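Katley Kitchens
Home Galleries Benches Storage Contact

Gallery: The Working Counter

Every renovation brochure promises a clear counter. I have never seen one last past breakfast. The Jilbridge place was redone in August, and the owners were told the new layout would "free up the whole bench". Well. It freed up 2 metres of marble, and the appliances moved straight in.

I'm not against marble. I do wonder who pays for it and then parks a toaster on top. The quote for the Tarnutholm stone came in at 774 dollars a square metre before cutting, with around 400 more for delivery, and the sample chip was far too small to show what the veining would do. Take the colour names in the catalogue with a grain of salt as well.

1. Counter from above
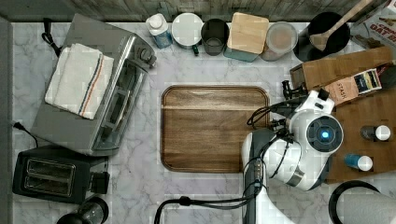
2. What I would keep

The walnut board, no argument. It has rounded corners and a darker inset border, and left bare in the middle it does more for the grey veining than any ornament would. The weathered grey wood along the back is growing on me too, though I'd like to see it after a winter of frying.

3. What I would question

A toaster oven and a two-slice toaster side by side. The brochure calls this a "breakfast zone" – I call it two machines for one job. The striped towel folded on top of the oven should live on a hook. As for the wooden caddy, a box of Stash and a couple of spice bottles hardly need their own furniture.

4. The back row

Jars, canisters and a black crock for the wooden spoon. The Samir shelf range is meant to take all of this off the counter. I've asked twice what weight those brackets hold and am still waiting on a figure.

Next gallery: Pantry doors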